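Baler check before the morning shift, with my notes

I run the cardboard and film baler at the Nemwood yard, and I go down this list every morning around coffee time. Copy it if you like!

1. Power off and locked, key in my pocket. OK.
2. Gate switch. Open the gate, press start, nothing should move. OK (it stuck once in July and I shut us down till it was fixed).
3. Hydraulic hoses. Run a rag along them, never a bare hand. One was sweating at the fitting, so I've written it up.
4. Oil level. A bit low, topped up with Drimulex.
5. Emergency stops, both ends. OK.

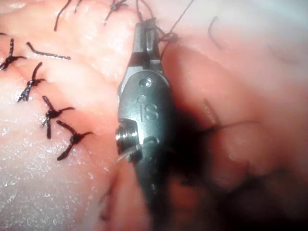
6. Wire ties. My least favorite part, and the one I'm fussiest about! A bale pushes back hard, and a bad knot can let go right when you're standing next to it. I want the loop made close in, up by the tool, the way the dark thread loops right beside those narrow jaws, and not way out along the wire where it can slip. Two were sloppy today and I redid them. Gloves and glasses on, always.

Then there's the floor. Film scraps on concrete are like ice, so I sweep before anybody loads. The bale scale read 862 pounds on the last one, fine for our forklift. Counter says 3,419 cycles, and the next service is written on the door.

Still open: hose fitting, new sticker for the gate.

Shares: 6 | Views: 1,091

Comments (2)

balerbob: We got the same sweaty fitting at Baltcombe. Change the seal, don't just tighten it.

greenyard22: Do you check the ties again after the bale is out? Ours creep a little on the Ondieki machine.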